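Visit to the Fomthorpe molding works
Nov 29, 2023

Our group spent the morning at the Honkanen plant in Fomthorpe, which makes plastic parts for shelving and storage. The tour started at the loading dock, where pellets arrive in 80-pound sacks, and went on through the press hall. It was loud enough that we wore headsets to hear our guide, Dela Wumbei.

The second stop was the sample room. Wumbei spent most of her time there on bracing, and on how a flat part can be kept stiff without making it thick all over.
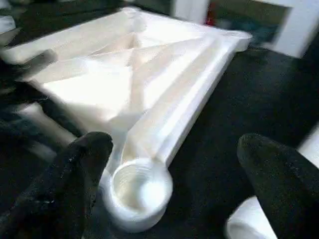 Photo: Fomthorpe visit group

The white part has a stepped rim and diagonal ribs across the inside, with a round, open socket at one corner. Wumbei said corners get the most attention at Honkanen, and that a new design goes through up to 134 load tests before it is approved. A normal order is 1000 pieces. Some go to Hunberg for packing and the rest are shipped to a customer in India.

We asked about scrap. Trimmings are ground up and fed back in, but only for parts that don't carry weight.

Lunch was in the canteen, soup and rye bread. Tours run again in July, with 4 places left when we asked. Wear closed shoes and leave bags in the lockers by the front desk. Parking is behind the building, off the side road.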